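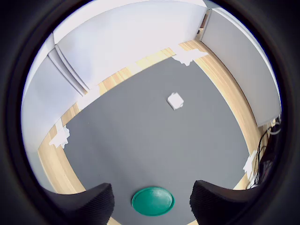
Gostton Hands Its Dullest Job to a Robot, Keeps the People

TRASBRIDGE, January. Gostton, the contract kit packer, announced today that a robot arm will take over tray loading on line 2 at its Trasbridge plant. The job consists of picking up a small part, putting it in a shallow dish, and doing that again until lunch. The company received no applications from staff wishing to hold on to it.

The new cell, named Driltier after a vote in which none of the other options could be printed, is being taught at a wooden table with a mat, a green lid and a small white block. The block stands in for the parts and the lid stands in for the dish. The arm goes to line 2 in the spring, when it will meet real parts and be expected to behave.

Tray loading at Trasbridge has been done by hand since the plant opened. A full shift on line 2 comes to 1,137 placements per person, a figure Gostton worked out for this announcement and now slightly regrets knowing. The parts are light and the work isn't difficult. It is also hard on the wrists and the neck, and it has the highest rate of transfer requests of any station in the building.

"I can do it without looking, and for most of last winter I did," said one line 2 packer with long service at the station. "If the robot wants it, I'll show it where to stand."

She is in fact doing so. Gostton decided early on that the people who load trays should be the ones who teach the arm, after a first attempt led by the engineering office produced a method no packer recognized. Line 2 staff have so far recorded 800 practice placements, taking turns at the table during paid hours. They have been asked to include the awkward ones, such as a part left close to the dish or one sitting well away from it. Several packers have shown real talent for leaving parts in awkward places.

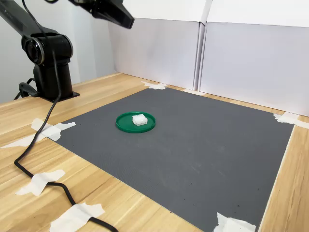 The Driltier practice table, with the block on the lid.

What changes for the 44 people on the packing floor

No packing jobs will be cut as a result of the project. That commitment is in writing, it covers agency staff who have completed their trial period, and a copy is pinned up by the time clock, where people can check that it still says the same thing.

Packers who now load trays will move to final inspection, kit assembly or cell operation. Cell operators will keep the arm supplied with parts, clear it when it stops, and decide when a batch needs to go back to hand loading. The operator role is one pay grade above packer. Training takes place on site and on shift, and the test at the end may be retaken.

Anyone on line 2 can stop the arm at any time and won't be asked to fill in a form first. There is a form, but it comes afterward and has been held to one page.

The move also ends the station rotation, under which everyone on the floor took a turn at tray loading whether they liked it or not. Inspection staff have asked that the rotation not be replaced by something similar with a new name. Gostton has noted the request.

What doesn't change

Odd-shaped parts, short runs and anything that arrives in the wrong bag will still be loaded by hand. Parts arrive in the wrong bag fairly often. Shift times, breaks and the disputed thermostat setting are also unaffected.

The first product to run on the cell will be the small-parts kit packed for Motaung, a longtime customer, which has agreed to accept mixed batches of hand-loaded and arm-loaded trays during the changeover. Both kinds will go through the same inspection. Inspectors won't be told which is which, although they have started a pool on whether they can tell.

Gostton will review the cell with line 2 staff after its first full month. Plans for a second arm depend on that review and won't be discussed until it is finished, including in the break room.

About Gostton

Gostton packs kits, sets and small assemblies for manufacturers at its plant in Trasbridge. Press visits to the practice table can be arranged through the front office. Visitors are welcome to try the job by hand, and most stop after the first tray.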